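Surkulau Robotics Club / Workshop Tips / Cables and Connectors

Members are asked to read these notes before each bench session.
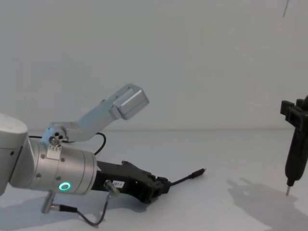 Switch off bench power before plugging or unplugging any connector. Grip the plug body and never pull on the cable. Leave enough slack for the wrist to turn fully, and tie back anything that could snag. Keep the table clear — tools go in the tray. Wipe surfaces with a dry cloth at closing.

Test new cable routes at low speed. Damaged leads should be tagged and handed to Jailson Lins. Spare ties are in the Plidex drawer, in packs of 100.

Revised December 2025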